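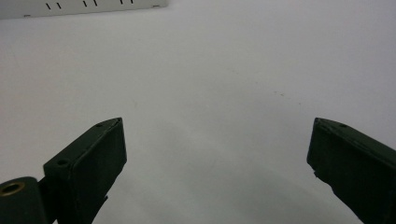
The Vornberg method is a way of teaching robots to handle everyday objects from recordings made with a hand-held gripper. A person carries the gripper, picks things up and puts them down with it, and a camera mounted on the tool records each attempt. A robot arm fitted with matching fingers later learns from those recordings. It takes its name from Vornberg, the town where Hajnalka Hegyi and her colleagues at the Boateng workshop first tried it out.

Background

Earlier work at Boateng relied on steering a full robot arm by remote control. It gave clean data, but slowly, and the arm had to stay bolted to one bench. Hegyi's group wanted to record in kitchens, offices and repair shops, and a tool light enough to carry in a backpack made that possible. The first version, called Ronley, was ready in November after 13 redesigns of the finger hinge.

Method

Each recording starts with the fingers spread wide over a bare stretch of table, so that the software has a clear view of both tips before anything is touched. This opening pose is used to work out how far apart the fingers are, which the system then tracks through the whole recording. The person reaches, closes the grip, moves the object and lets go. A typical recording lasts four or five seconds.

A learning program named Navov takes in the camera view and predicts the next small motion of the hand. Since the robot's own camera sits in the same spot relative to its fingers, the view it gets at work closely matches the one it was trained on - a simple idea, and a remarkably powerful one.

Results

With roughly 300 recordings of a single task, Navov could set a cup on a saucer in a room it had never been shown. The most exciting finding was how well it recovered from mistakes. When a cup was nudged during a reach, the arm often swung back and tried again, much as the people in the recordings had done.

Plain, pale tabletops remain difficult. They offer few details for tracking the camera's motion, and soft shadows between the fingers can be mistaken for objects. Later recordings added patterned mats, which helped a good deal, though shiny surfaces are still an open problem.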